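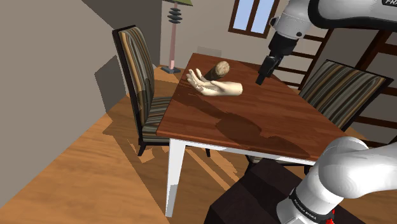
마흐무디 펜던트를 식탁 위에 다는 일은 상자를 여는 순간보다 훨씬 앞서, 식탁 앞에 서서 상판을 한참 내려다보는 것으로 시작합니다. 앞 장까지 읽고 이미 천장에 구멍을 뚫으신 분은 이 장 끝의 '구멍을 이미 뚫은 경우'로 바로 가십시오. 위로의 말은 없지만 해결책은 있습니다. 아직 드릴을 꺼내지 않으신 분은 지금 쓰는 조명을 켜고 상판에 무엇이 어떻게 어두워지는지 보십시오. 윤이 나는 적갈색 나무 상판에 하얀 다리를 댄 식탁이라면 나뭇결의 밝은 줄무늬는 제법 잘 보이는데 한가운데에는 큼직하고 불규칙한 그림자가 앞쪽 모서리 쪽으로 번져 있기 쉽습니다. 상판 뒤쪽에 놓인 감자만 한 물건 하나도 길고 짙은 그림자를 끌고 다닙니다. 밥그릇, 국그릇, 물컵, 팔꿈치가 차례로 올라오면 사정이 어떨지는 상상에 맡기겠습니다. 이 장은 그 그림자를 줄이는 방법을 다룹니다. 없애는 방법은 다루지 않습니다.

## 5.1 시작하기 전에

필요한 것은 다음과 같습니다. 동봉된 것과 그렇지 않은 것을 나누어 적었으니, 나중에 상자를 거꾸로 들고 흔드는 일은 피하실 수 있습니다.

**상자에 들어 있는 것**

- 펜던트 본체(갓 포함, 1,267g)
- 천장 덮개와 고정판
- 전원 코드(368cm, 본체에 연결된 상태)
- 고정 나사와 칼블록 한 봉지
- 코드 길이 조절 클립
- 종이 원판(버리지 마십시오)

**상자에 들어 있지 않은 것**

- 전구
- 사다리
- 드릴
- 줄자
- 아래에서 "조금만 왼쪽"이라고 말해 줄 사람

전구가 빠진 데 대한 문의가 가장 많습니다. 상자 옆면에 '전구 별매'라고 적혀 있습니다. 글씨가 작다는 점은 저희도 인정합니다. 다음 인쇄분에서는 키우기로 했는데, 이 약속은 지난번 설명서에도 실려 있었습니다.

종이 원판은 갓의 지름과 똑같은 크기로 오려 낸 두꺼운 종이입니다. 포장재처럼 생긴 탓에 대개 다른 종이와 함께 분리수거함으로 갑니다. 이미 버리셨다면 갓을 신문지 위에 엎어 놓고 연필로 테두리를 따라 그린 다음 오려 쓰시면 됩니다. 저희가 넣어 드린 것보다 얇지만 하는 일은 같습니다.

> **주의**
> 작업 전에는 반드시 분전반에서 해당 회로의 차단기를 내리십시오. 벽 스위치를 끈 것은 차단기를 내린 것과 다릅니다. 가족에게 "스위치 건드리지 마"라고 소리치는 것도 차단기를 내린 것과 다릅니다. 차단기를 내린 뒤 검전기로 전선을 확인하기 전까지는 손대지 마십시오.

> **주의**
> 천장 배선의 신설이나 이설은 전기공사 자격이 있는 사람에게 맡기십시오. 이 장의 내용은 천장에 이미 조명용 전선이 나와 있는 경우에만 해당합니다.

## 5.2 위치 정하기

조명의 위치를 정할 때 사람들은 보통 방의 중심을 찾습니다. 줄자로 벽에서 벽까지 재고, 대각선을 긋고, 흡족해합니다. 그런 다음 식탁이 방의 중심에 있었던 적이 한 번도 없다는 사실을 발견합니다. 기준은 식탁입니다. 방은 잊으십시오.

1. 식탁을 실제로 쓰는 자리에 놓습니다. 손님이 올 때만 벽에서 떼어 놓는 식탁이라면 손님이 없는 날의 자리가 기준입니다. 손님은 조금 어두워도 불평하지 않습니다.
2. 상판의 네 모서리에 실을 대각선으로 걸쳐 만나는 점에 마스킹 테이프를 붙입니다. 확장형 식탁은 접은 상태에서 재십시오.
3. 마스킹 테이프 위에 추를 맞춥니다. 천장에서 실을 내려 추가 테이프에 닿을 듯 말 듯한 지점을 찾고, 천장 쪽에 연필로 작게 표시합니다.
4. 표시한 지점에 전선이 나와 있으면 5.3으로 갑니다.
5. 나와 있지 않으면, 즉 대부분의 집이라면, 계속 읽으십시오.

천장 전선이 식탁 중심과 어긋나 있을 때는 별매품인 플리티브소프 고리를 씁니다. 전선이 나온 자리에는 천장 덮개를 그대로 달고, 식탁 바로 위에는 고리만 하나 박아 코드를 걸쳐 내리는 방식입니다. 두 지점 사이의 코드는 완만하게 처집니다. 카탈로그에서는 이 처짐을 '여유로운 곡선'이라고 부릅니다. 팽팽하게 당겨 직선으로 만들고 싶은 마음은 이해하지만 당기지 마십시오. 고리는 펜던트의 무게를 아래로 받도록 만들어졌고, 옆으로 당기는 힘을 받는 데는 소질이 없습니다.

고리를 쓰면 코드가 가로 구간에서 그만큼 줄어듭니다. 코드의 전체 길이는 368cm이고 더 긴 것은 만들지 않습니다. 멀티탭이나 연장선으로 이어서 쓰지 마십시오. 이어 쓴 사례를 고객 지원 담당 그레고르 홀데인(Gregor Haldane)이 사진으로 모으고 있는데, 보여 달라고 하면 한숨부터 쉽니다.

### 천장이 석고보드인 경우

동봉된 칼블록은 콘크리트용입니다. 석고보드에 꽂으면 처음에는 들어가고, 그다음에는 나옵니다. 석고보드 천장에는 보강목이 지나가는 자리를 찾아 나사를 직접 박거나 석고보드 전용 앵커를 따로 구입하십시오. 앵커 포장에 적힌 허용 하중은 벽 기준과 천장 기준이 다르니 반드시 천장 쪽 숫자를 보셔야 합니다. 천장 쪽 숫자가 아예 없는 앵커는 천장에 쓰라고 만든 물건이 아닙니다.

손가락으로 천장을 두드려 보강목을 찾는 법이 있다고들 합니다. 통통 소리와 퉁퉁 소리를 구분할 수 있는 분에게는 좋은 방법입니다. 나머지 분에게는 탐지기를 권합니다.

## 5.3 높이 정하기

상판에서 갓 아래쪽 테두리까지 80cm. 설계자 마테스 바이데만(Mattes Weidemann)이 정한 값이며, 본인은 이 숫자에 대해 논의할 의사가 없다고 합니다. 그래도 식탁에 앉는 사람은 고객이시니, 아래 순서로 직접 확인하십시오.

1. 종이 원판 가운데에 실을 꿰어 천장 표시 지점에서 내립니다.
2. 원판을 상판에서 80cm 높이에 맞춥니다.
3. 평소 앉는 자리에 평소 앉는 사람을 앉힙니다. 허리를 곧게 펴라고 시키지 마십시오. 어차피 저녁이 되면 안 폅니다.
4. 맞은편 사람의 눈이 원판에 가리는지 묻습니다.
5. 가리면 조금 올리고, 원판의 아랫면이 앉은 사람에게 들여다보이면 조금 내립니다.
6. 자리에서 일어나게 합니다. 이마가 원판을 스치면 식탁을 옮기거나 사람을 옮겨야 합니다.
7. 정해진 높이를 실에 매듭으로 표시합니다.

원판을 매단 채 하루 저녁을 지내 보시면 가장 좋습니다. 머리 위에 종이가 떠 있는 저녁 식사는 처음 몇 분만 이상합니다.

**참고.** 낮게 달수록 상판은 밝아지고 방의 나머지는 어두워집니다. 높게 달수록 방은 밝아지고, 음식은 전부 구내식당의 음식처럼 보입니다. 둘 사이 어디쯤에 각자의 타협점이 있습니다.

**참고.** 상판에 광택이 있으면 전구가 상판에 비칩니다. 이때는 높이를 바꾸어도 비치는 자리만 달라집니다. 전구를 유백색으로 바꾸거나 식탁보를 까십시오. 식탁보가 훨씬 쌉니다.

## 5.4 천장 고정판 달기

1. 차단기가 내려가 있는지 다시 확인합니다. 아까 확인하셨더라도 그사이 누군가 밥을 데우려 했을 수 있습니다.
2. 고정판을 천장에 대고 나사 구멍 자리를 연필로 찍습니다. 고정판의 화살표는 방의 긴 쪽을 향하게 합니다. 화살표가 없는 초기 생산품은 아무 쪽으로나 달아도 됩니다.
3. 4mm 비트로 구멍을 냅니다. 보안경을 쓰십시오. 천장을 올려다보면서 천장을 뚫는 작업이니, 가루가 갈 곳은 한 군데뿐입니다.
4. 칼블록을 끝까지 밀어 넣습니다. 망치로 가볍게 두드려도 좋습니다.
5. 고정판을 나사로 조입니다. 손으로 잡고 흔들었을 때 움직이지 않아야 합니다.
6. 고정판의 안전 고리에 본체의 철선을 겁니다. 이 단계를 건너뛰고도 조명은 멀쩡히 켜집니다. 그래서 다들 건너뜁니다. 건너뛰지 마십시오.

안전 고리에 철선을 걸면 본체가 철선에 매달려 있게 되므로 두 손을 배선에 쓸 수 있습니다. 이때 본체가 천천히 도는 것은 정상입니다. 멈출 때까지 기다리거나, 돌거나 말거나 두십시오.

> **주의**
> 식탁 위에 올라가서 작업하지 마십시오. 식탁은 밥을 위한 물건입니다. 사다리를 놓을 자리가 없으면 식탁을 옆으로 밀어 두었다가 작업이 끝난 뒤 제자리에 돌려놓으시면 됩니다. 옮기기 전에 다리 위치를 바닥에 테이프로 표시해 두십시오.

## 5.5 배선

천장 덮개 안쪽의 단자대는 세 칸입니다. 칸마다 글자가 새겨져 있으며, 글자가 거꾸로 보인다면 단자대가 거꾸로 달린 것입니다.

1. 천장에서 나온 접지선(녹색 또는 녹황색)을 접지 표시가 있는 칸에 넣습니다.
2. 중성선을 N 칸에 넣습니다.
3. 나머지 선을 L 칸에 넣습니다.
4. 각 선을 가볍게 당겨 봅니다. 빠지면 다시 넣습니다.
5. 전선을 덮개 안쪽으로 정리합니다. 억지로 밀어 넣지 말고 크게 한 바퀴 돌려 눕히십시오.

오래된 집에서는 전선 색이 위의 설명과 다를 수 있습니다. 예전에 누가 무슨 생각으로 그 색을 골랐는지는 이제 알 길이 없습니다. 색이 의심스러우면 추측하지 말고 전기 기술자를 부르십시오. 접지선이 아예 나와 있지 않은 경우도 마찬가지입니다.

### 운데나흐 조광기를 쓰는 경우

운데나흐 조광기(별매)는 벽 스위치 자리에 들어갑니다. 조광기를 쓰시려면 전구도 조광 가능 제품이어야 합니다. 조광이 안 되는 전구를 끼우면 전구가 깜박이거나 낮게 웅웅거리고, 어떤 전구는 둘 다 합니다. 고장 접수를 하시기 전에 전구 포장을 한 번만 보아 주십시오.

조광기의 최저 밝기는 옆면의 작은 나사로 맞춥니다. 왼쪽으로 돌리면 더 어두워지고, 지나치게 돌리면 켜졌는지 꺼졌는지 구분이 안 되는 상태가 됩니다. 분위기 있는 저녁이라고 부르는 분도 계시지만, 생선을 드시는 날에는 권하지 않습니다.

## 5.6 코드 길이 맞추기와 마무리

1. 5.3에서 매듭을 지어 둔 실을 코드 옆에 나란히 댑니다.
2. 남는 코드를 덮개 안으로 올려 넣고 길이 조절 클립을 물립니다. 클립은 딸깍 소리가 날 때까지 누릅니다.
3. 상판에서 갓 테두리까지 줄자로 다시 잽니다. 한 번에 맞는 경우는 드뭅니다.
4. 덮개를 고정판에 맞추고 돌려 잠급니다.
5. 전구를 끼웁니다.
6. 갓이 기울지 않았는지 식탁에서 몇 걸음 물러나 봅니다. 기울었으면 갓 안쪽의 너트를 풀고 수평을 잡은 뒤 다시 조입니다.
7. 사다리를 치웁니다.
8. 차단기를 올리고 벽 스위치를 켭니다.

코드를 잘라서 길이를 맞추지 마십시오. 자른 코드는 보증 대상에서 제외됩니다. 이사를 가면 천장이 더 높은 집으로 갈 수도 있는데, 그때 가서 코드를 늘릴 방법은 없습니다.

덮개 안에 코드가 다 들어가지 않으면 덮개 아래에서 느슨하게 고리를 지어 묶는 방법도 있습니다. 바이데만은 이 방법을 싫어합니다. 전기적으로는 문제가 없습니다.

## 5.7 그림자 점검

불이 들어왔다고 끝난 것은 아닙니다. 해가 진 뒤, 다른 조명을 모두 끄고 다음을 확인하십시오.

- 앉은 자리마다 손을 상판 위로 뻗어 봅니다. 자기 손 그림자가 접시 자리에 짙게 지면 펜던트가 그 사람의 등 쪽으로 치우쳐 있는 것입니다.
- 식탁 가운데에 물병을 세워 봅니다. 그림자가 한쪽으로만 길게 늘어지면 펜던트의 중심이 반대쪽으로 밀려 있습니다.
- 뒤쪽 주방 등을 켜 봅니다. 새 그림자가 생기면 그 그림자는 주방 등의 책임이며, 당사는 관여하지 않습니다.

긴 식탁에서는 펜던트 하나로 양 끝까지 밝히기 어렵습니다. 억지로 밝은 전구를 끼우면 가운데 앉은 사람만 심문을 받는 기분이 듭니다. 갓 안쪽 라벨에 적힌 최대 소비 전력을 넘는 전구는 어떤 경우에도 쓰지 마십시오. 두 개를 나란히 다실 때는 각 펜던트의 중심을 상판 길이의 사분의 일 지점과 사분의 삼 지점 위에 두면 됩니다. 높이는 같은 날 같은 줄자로 맞추시는 편이 좋습니다.

## 5.8 구멍을 이미 뚫은 경우

어서 오십시오.

구멍이 식탁 중심에서 조금 벗어난 정도라면 천장 덮개가 가려 줍니다. 덮개가 쓸데없이 넓어 보인다는 의견을 종종 받는데, 넓은 이유가 바로 이것입니다. 고정판의 긴 홈을 따라 나사를 밀면 위치를 옮길 수 있고, 옮긴 흔적은 덮개 밑에 묻힙니다.

덮개로도 가려지지 않을 만큼 벗어났다면 선택지는 세 가지입니다.

1. **식탁을 옮깁니다.** 비용이 들지 않습니다. 가장 먼저 시도하십시오. 식구들은 며칠 정강이를 부딪히다가 적응합니다.
2. **플리티브소프 고리를 씁니다.** 5.2를 참고하십시오. 잘못 뚫은 구멍에 덮개를 달고 코드를 식탁 쪽으로 걸쳐 내리면, 처음부터 그럴 생각이었던 것처럼 보입니다.
3. **구멍을 메웁니다.** 퍼티로 메우고 말린 뒤 사포질을 하고 천장색 페인트를 바릅니다. 천장색이라는 이름의 페인트는 있으나 고객님 댁 천장의 색과는 다를 것입니다.

## 5.9 문제 해결

| 증상 | 확인할 것 |
|---|---|
| 불이 켜지지 않음 | 차단기, 벽 스위치, 전구 순으로 확인. 전구가 끼워져 있는지도 확인 |
| 켜지자마자 차단기가 내려감 | 즉시 사용 중지. 배선을 전기 기술자에게 의뢰 |
| 깜박임 | 조광 가능 전구인지 확인. 전구를 끝까지 돌려 끼웠는지 확인 |
| 웅웅거리는 소리 | 전구 교체 후에도 계속되면 조광기 최저 밝기 재설정 |
| 갓이 천천히 돌아감 | 창문을 닫음. 그래도 돌면 코드 꼬임을 풀어 줌 |
| 갓이 기울어짐 | 안쪽 너트 조정(5.6의 6번) |
| 머리를 부딪힘 | 5.3을 처음부터 다시 |
| 배우자가 예전 조명이 낫다고 함 | 지원 범위 밖 |

갓은 불을 끄고 완전히 식힌 다음 마른 천으로 닦습니다. 물기 있는 행주, 유리 세정제, 매직 스펀지는 쓰지 마십시오. 기름때가 심하면 미지근한 물에 중성 세제를 풀어 천을 적신 뒤 꼭 짜서 닦고, 마른 천으로 한 번 더 닦습니다. 찌개를 자주 끓이는 집은 한 달에 한 번, 그렇지 않은 집은 생각날 때 닦으시면 됩니다.

안전 고리와 나사의 조임 상태는 해마다 10월에 점검하십시오. 10월이어야 할 기술적인 이유는 없고, 해가 짧아져 식탁 불을 일찍 켜기 시작할 무렵이라 그렇게 정했습니다. 부품이 필요하시면 포드소프 고객 지원에 갓 안쪽 라벨의 제조 번호를 알려 주시기 바랍니다. 번호를 읽으려고 갓을 들여다보실 때는 먼저 불을 끄십시오.

벽에 다는 모델의 설치 방법은 6장에 있습니다.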